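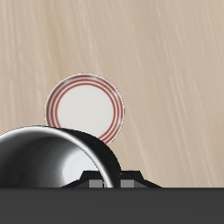 *El plato de las rayas rojas, en el simulador.*

Enero, 6 de la mañana. Café malo y el brazo ya trabajando en pantalla. En Hidus han decidido que la cocina de Storndale se automatiza, así que los que fregábamos ahora «supervisamos». Me han dado una silla. Después de 25 años de pie no sé qué hacer con las rodillas.

Mi tarea es mirar platos que no existen y anotar si la pinza se acerca como Dios manda. El de la formación lo llama transferencia de conocimiento. Yo lo llamo fregar sin mojarse, y encima se me secan los ojos.

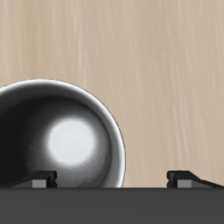

*Taza metálica, mismo turno. Los dedos, bien abiertos.*

Éramos 5 en el turno y quedamos 2 —los otros, a Oltunville, a etiquetar cajas—. Se echa de menos el ruido, y que alguien cante mal. Mi compañera le habla a la pinza de usted, por si asciende.

Mañana toca repasar los cuencos. He pedido un cojín para la silla y hay que rellenar un formulario.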